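Part-time Stockroom and Repairs Assistant
Marti Footwear Repairs, Tukidthorpe

Posted August 2023

Marti repairs walking boots, work boots and orthopaedic shoes for customers who post them to us and for the people of Tukidthorpe who bring them to the counter. We are looking for a part-time assistant to work between the stockroom and the repair bench. The post is permanent after a trial period of 2 months.

You would report to Corina Oberholzer, who runs the workshop. Mutua Muriithi does most of the resoling and will train you on the bench side. No experience of shoe repair is needed. Both of them started in other trades.

What the job involves

Booking in parcels and writing up the job ticket. Each pair gets a number, and the number stays with the pair until it is posted back. Last year we booked in nearly 4000 pairs, with the heaviest months falling in autumn. You would check each pair against the customer's letter or form, note any damage they haven't mentioned, and ring them if the repair will cost more than they were quoted.

Keeping stock in order. We hold 801 lines, from heel tips and eyelets to full sole units, and a good number of them look very much alike. You would put deliveries away, pull parts for the day's tickets and tell Corina when something is running low. The stock list is kept on a computer, but it is only as good as what gets typed into it.

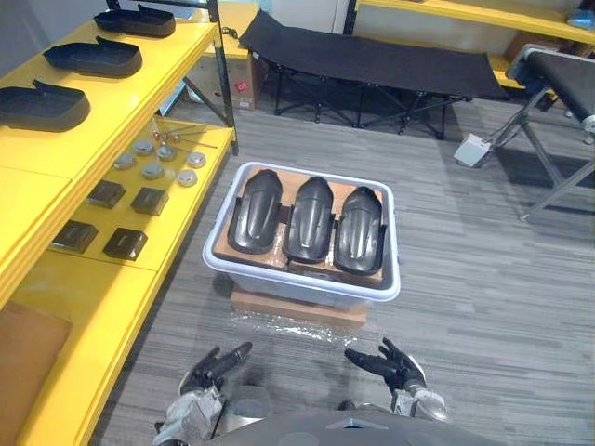 Simple bench work after the first few weeks: removing old laces and insoles, cleaning uppers, fitting eyelets, waxing and packing. If you take to it, Mutua is willing to teach heel replacement and stitching. There is no pressure to go further than the simple work.

Covering the counter at lunch and when Burgi Gisler is away. This means taking in shoes, handing them back and using the card machine.

What we need from you

You should be able to read and write clearly, lift parcels of a moderate weight and stand for a good part of the day. Good eyesight for small parts helps, with glasses if you wear them. You need to be patient with customers, some of whom have worn the same boots for twenty years and are anxious about posting them. A driving licence would be useful for the Girnden collection run but is not required.

The workshop smells of adhesive and leather dust. There is extraction over the benches and we supply masks, but if you have a chest condition please talk to us before applying.

Hours and pay

Twenty hours a week over four mornings, with extra hours on offer in December if you want them. Pay is above the minimum wage and is reviewed each spring. Holiday is pro rata. You get your own footwear repaired free and your family's at cost. We are on the Ekora bus route and there is space for bicycles in the yard.

How to apply

Send a letter of no more than two pages to Regula Aebischer at the shop, or hand it in at the counter. Tell us what you have done before, paid or unpaid, and which mornings you could not work. Please quote reference 2555. We don't need a CV but will read one if you enclose it.

People we would like to meet will be asked in for an hour, including a short look round the workshop. We reply to everyone who writes.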